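Notebook, laundry room, Gramthorpe site
22 Oct 2026

Good day today, writing it down before I forget the order of things.

The arm has been loading the front-loader for 7 days now and I'm still a bit giddy about it. We put 132 loads on the log, nearly all of them the small ones that used to get squeezed in between everything else. Maarten Hermans came over from Maldonado after lunch to see it run and stayed until we locked up!

What has changed most is the bending. People used to crouch at that door all shift long, one hand in the drum, one hand on the basket. Now the morning pair sort at the bench, set the basket down on the floor, and go back to folding. Two of them told me their knees feel it already (in the nice way). They also asked if they could pick which loads go to the arm, and I said yes straight off. They know the fabrics far better than I do.

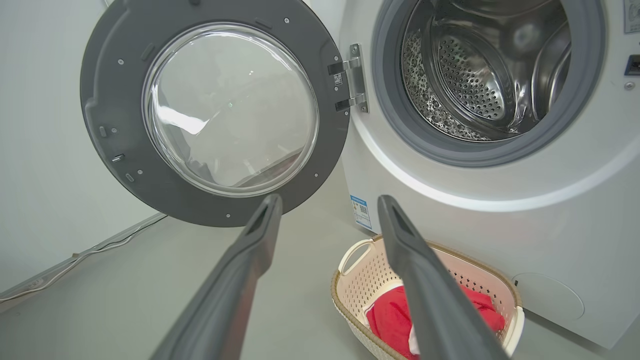 Page last changed: 22:14, revision 3

Red bundle was one of Maarten's picks. He wanted a strong color against the cream basket, to give the wrist camera an easy start, and then we go to the pale stuff, white on cream, where I expect more trouble.

Things to sort out:

Door. With it swung all the way open there is plenty of room for both fingers. Half open, there isn't. Asked the crew to leave it fully open between loads and they were fine with that.

Basket spot. Everybody puts it down a little differently. I was going to tape the floor, but the evening crew would rather have the arm look for it, and I think they're right. Zutow has a newer search routine, will ask for a copy.

Sorting bench. More sorting in one stretch means more standing. Need a stool or two, and a mat. This one matters, we can't save the knees and wreck the backs.

Training: Irnurport sent 800 pages of manual. I cut it down to one sheet for the wall, stop button first, and the crew rewrote half of it in their own words. Much better sheet now.

Next: try towels, then pillowcases. Goal is 200 loads on the log before the end of October. Maarten is bringing the softer fingertips.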